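Reading time: 3 min

Vallent Soft Finger Set, orange, wrist mount version

We run one small cell that handles bags and other limp goods. The stock parallel fingers did the job on cartons but slid off padded fabric, so in August we fitted the Vallent set. Two fingers, an adapter plate, screws and a folded sheet of instructions come in the box. List price was 984 for the kit.

Fitting takes about 30 minutes. The plate goes on first, then the fingers, left before right. After that the tool length has to be entered again and the open and closed positions taught from scratch - the values on the sheet were 3 mm off on our unit. Check the wrist camera at the same time. With the jaws fully open, both fingertips should show in the lower corners of the view. If only one does, the plate is seated crooked.
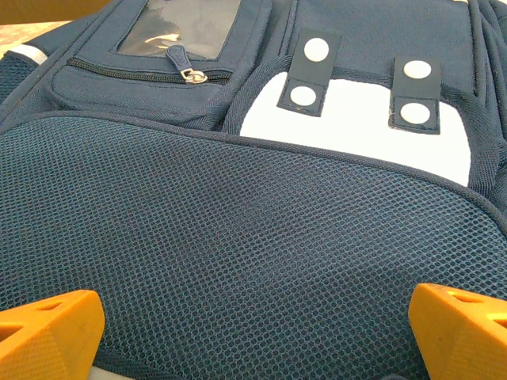
Sarano, who read a draft of these notes, wrote back that the taught open position drifts if the plate screws are tightened cold and never checked again, and that a second pass after 10 hours of running cured it in the Drestomville cell. We now do the same.

Mesh is the hard case for setup. It gives under the tips, so contact registers late and the approach height needs to be set lower than on plain cloth. We keep a separate height for it in the program. Approach speed is cut by half.

Upkeep is light. Wipe the fingers with a damp cloth, clear lint from the cutouts, look for cracks at the corners of the triangles. Spare fingers are sold only in pairs - annoying when one side wears first.

Rating: 3 out of 5. Good parts, poor instruction sheet.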